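Grekuton Shares New Grasping Method That Learns From Its Own Misses

FOR IMMEDIATE RELEASE
May 11, 2023

Hi, I'm Divina Policarpio, and I run the manipulation group at Grekuton. Our communications people usually write these things, but I asked if I could do this one myself (they said yes a little too quickly!), so please forgive me if I wander.

We're releasing a method called Durnora today, along with the paper, the training code and every grasp attempt we logged along the way. It teaches a robot arm to pick everyday objects out of a bin, and it gets a lot of its learning from the attempts that go wrong. Most training setups I've worked with keep the good grasps and throw the rest in a folder that never gets opened again. I've had that folder on my own computer for years, and it always bugged me. A failed grasp tells you plenty – where the fingers touched, which way the thing rolled, how far it slid before it stopped.

So Durnora takes each miss and asks a simple question: what small change in angle or height would have turned this into a pickup? It makes a guess, tries the guess the next time a similar shape comes up, and keeps score. We call that step the "second look" around the lab, and the name ended up in the paper because we couldn't agree on a fancier one.

We started collecting in April with plain kitchen and household stuff, bottles and cups and bowls, the kind of things you can buy anywhere. I like these objects because they're annoying. A round cup on its side wants to roll. A squeeze bottle has a skinny end and a fat end, and the arm has to figure out which one it's dealing with. Bowls are the worst, if you ask me, because you can go for the rim or try to get around the whole thing, and the wrong choice just sends the bowl scooting into a wall.

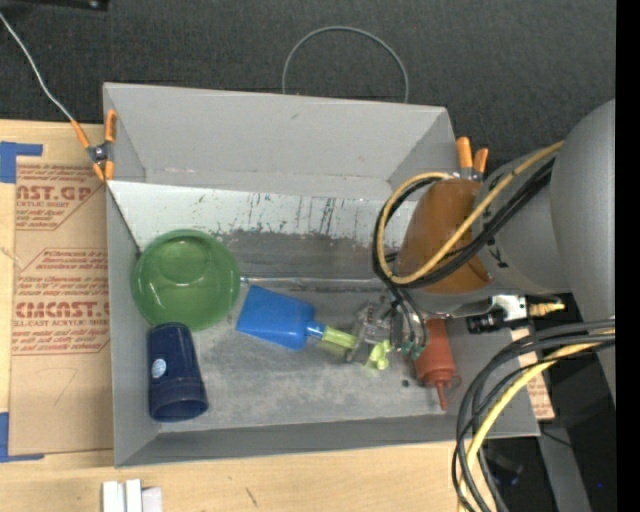 The walls were a headache of their own. Anything that settles against one leaves very little room for fingers, and our older method would come straight down and bump the side over and over. With the second look turned on, the arm started tipping its approach and nudging things toward open floor before closing on them. We never wrote a rule for that! I remember calling two people over from across the lab to watch it happen, and then of course it missed the next one.

Now for the numbers, which I know some of you scrolled down for. We ran 645 test grasps with each method, using objects that were left out of training. Our older method got 385 of them. Durnora got over 200 more with the same arm and the same gripper. The whole test was run 4 times with different starting layouts, and the totals here come from the last run, with the others listed in the paper's appendix.

There's still a lot it can't do. See-through plastic gives it trouble, and so does anything soft enough to change shape when it's squeezed. It also takes its time, and I'd love to see somebody speed it up. If you're going to pick at something, please pick at the chapter on contact timing, where I think our math could be cleaner.

Big thanks to our partners at Rarnevus, who helped with the gripper work, and to the team at Varghese, who lent us computing time and were very patient about how much of it we used.

The paper, code and data are free for research use and can be found on the Grekuton website under Publications. Reporters who'd like an interview or a lab visit can write to the Grekuton press office and ask for me by name. I'm happy to talk about bowls for as long as you can stand it.

Media contact: Divina Policarpio, Manipulation Group, Grekuton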